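Print this page | E-mail this page

How to prepare for a river flood when you live beside one

By Fung-ping Huang

People move to Borcombe for the river. They stand on the bridge in October, look at the swans, and sign things. Some months later the river comes round to introduce itself, usually at night, usually through the back door. What follows is what I would tell any new neighbour, in the order I would tell it.

1. Find out how the water gets to you

It may not come from the direction you expect. In our lane it arrives from the field behind, having gone round the houses that paid extra for a water view. Ask whoever has lived in your road longest where it came in last time and how high it got. They will be delighted to tell you. Allow an hour.

Then look at the flood map for your postcode and sign up for warnings by phone. Give them the number of the phone you keep by the bed, with the sound on.

2. Make a list of what goes upstairs

Do this on a dry day. At three in the morning you will rescue a bread maker and leave your passport in the sideboard. I know a household in Brisley that saved up to 400 jigsaws and lost the boiler manual, the deeds and both cars.

Papers first, then medicines, then anything with a plug that one person can lift. Write the list on card and tape it inside a cupboard door at head height. Decide now who is in charge of the cat.

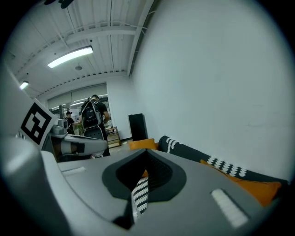

Grey casing with dark recess and patterned strip.

3. Know your switches

Find the main electricity switch, the gas valve and the stopcock, and put a label on each. Turn each of them off once for practice, after warning anyone in the shower. If the gas valve is stiff, leave it alone and ask a registered engineer to see to it.

When a flood is on the way, switch off the electricity while the floor is still dry. If you would have to stand in water to reach the switch, don't touch it. Go upstairs and ring the power company from there.

4. Block what you can

Fill your sandbags before you need them, and only half full, so that they settle into each other like commuters. Lay them in rows with the joints staggered, as in a brick wall, over a sheet of thick plastic. Five bags will see to a narrow doorstep. They will not see to a patio door, whatever my brother-in-law says.

Door boards are better if you can afford them. Fit them once in daylight and time yourself. My first go took 60 minutes and one fingernail.

Put the plug in the downstairs sink and weigh it down with something heavy. Do the same for the bath and shower. Water is not proud and will come up a waste pipe if the door is shut.

5. Go when you are told

If you are asked to leave, leave. Take the card list, warm clothes, chargers, a torch and something to eat that isn't crisps. Don't drive through water on the road - you can't see the missing drain cover, and nor could the last chap.

6. Afterwards

Take photographs of everything before you clean it, with the water mark on the wall in view. Ring your insurer before you hire a skip. Wear gloves and boots, because flood water has been through everybody's drains on its way to yours. Have the wiring checked before you switch anything on, kettle included. I realise this is the hardest instruction on the page.

Open the windows on dry days and be patient. Plaster dries at its own speed, and ours was still sulking long after the carpets had been replaced.

Contact us | Copyright Borcombe Riverside Residents | Back to top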